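The crossing at the bottom of our hill

I have been meaning to write about the crossing since February, and every time I sit down to do it something else needs doing, usually involving the gutters. So forgive me if this one wanders a bit. I have a pot of coffee next to me and it's only seven in the morning, so we may be here a while.

If you have ever driven through the Grement side of town you will know the spot I mean, even if you don't know you know it. You come down the hill past the old feed store, the road bends left, and right where it bends there is a side street, a bus stop, a big maple that drops its leaves into the storm drain, and a crosswalk that has been worn down to a few pale stripes. Everybody slows down there in the daytime. In the evening, when people are coming home from the Drodano warehouses and want their supper, not so much.

I have lived up the hill from that corner long enough to have raised children who crossed it twice a day. It was a sleepy little place then. What changed it was the new apartments, three buildings of them, where the Ljungberg lumber yard used to be. I want to say right away that I am not against the apartments! I have been over there for a birthday party and a yard sale and they are perfectly nice, with bigger windows than mine. The people who moved in bought the church hall out of pie at the fall supper, and you can't hold a grudge against folks like that. But more homes means more cars and more feet, and the corner is exactly the way it was when there was nothing on that lot but stacks of two-by-fours.

The plan, when the buildings were approved, said there would be "pedestrian improvements" at the bend. I remember that phrase because I went down to the town office and read the thing myself, standing up, at the counter. I took it to mean a proper crossing with a light, or at least one of those islands in the middle where you can stop and catch your breath. My neighbor took it to mean a sidewalk all the way to the school. So far what it has meant is a sign. It is a good sign, bright yellow, and it faces a little too far toward the maple.

This winter a notice came around saying the town was looking at the corner again and that people could send in comments. I got very excited and then I got very confused, because there were two drawings attached and they were printed so small I had to take them over to the window. One had a raised crossing at the bend and took away the parking in front of the laundromat. The other left the parking alone and moved the bus stop up the hill. The county's traffic count was in there too, and it said about 1000 cars come through the bend between four and six in the evening. I had to read that twice. I would have guessed half that, but then I am usually in the kitchen at that hour with the radio on.

Well, you know me. I have opinions about both. The raised crossing is the better of the two, I think, because drivers really do slow down for a bump in a way they never will for paint. There is one like it over by the Gorkon bridge and I have watched people in very large pickups creep over it as if it were made of eggs. But losing the parking is hard on the laundromat, and I don't say that lightly. I used that place for most of a year when our washer gave out, and carrying wet towels any distance at all is miserable work. The woman who runs the counter told me that if people can't park out front they'll just drive to the one on the highway, and I believe her.

Moving the bus stop sounds harmless until you have walked up that hill in January. The older people in the new buildings would have to climb to it, and the sidewalk up there has a habit of icing over wherever the downspouts let out. I slipped there myself once with a bag of oranges, and a very kind young man chased them down the street for me. I think he got all but one.

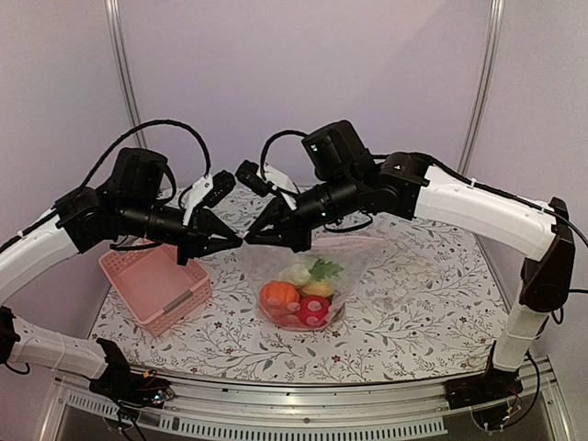 My own suggestion, which I have now written out and mailed in, is to do the raised crossing and let the laundromat keep its spaces by shifting them around onto the side street, where there is a long stretch of curb that is used for nothing but leaves. I spent a whole evening on that letter, and I drew a map to go with it, which took longer. The hard part was getting the two sides of the road to line up. They come toward each other over the middle like those two black grippers above the flowered tablecloth, close to tip to tip, and on my first try the curbs missed by a good half inch and anyone using my crosswalk would have walked straight into the storm drain. I traced it again from the town's own drawing and it came out better.

The comments are open until the end of the month, and you can drop them in the box at the town office or mail them. You don't have to write as much as I did. A few lines saying where you cross and at what time of day would be a real help, I'm told, particularly from people with strollers or carts, and from anybody who takes the early bus. If you have children at the school, say so, and say which way they walk. And if you think I am all wrong about the parking, please say that too, to them or to me. My neighbor already has, over the fence, at some length, and I came away thinking she had a point about the delivery trucks.

After the comments close there is supposed to be a walk-through at the corner, where someone from the county comes out and stands there with everybody and looks at it. I plan to go. I'd like it to be held at half past five, when the warehouse traffic is coming down the hill, and I put that in my letter too, in a P.S. on the back of the map.

I'll post the time when I hear it. In the meantime I have a rake and a pair of boots, and that drain under the maple is full again.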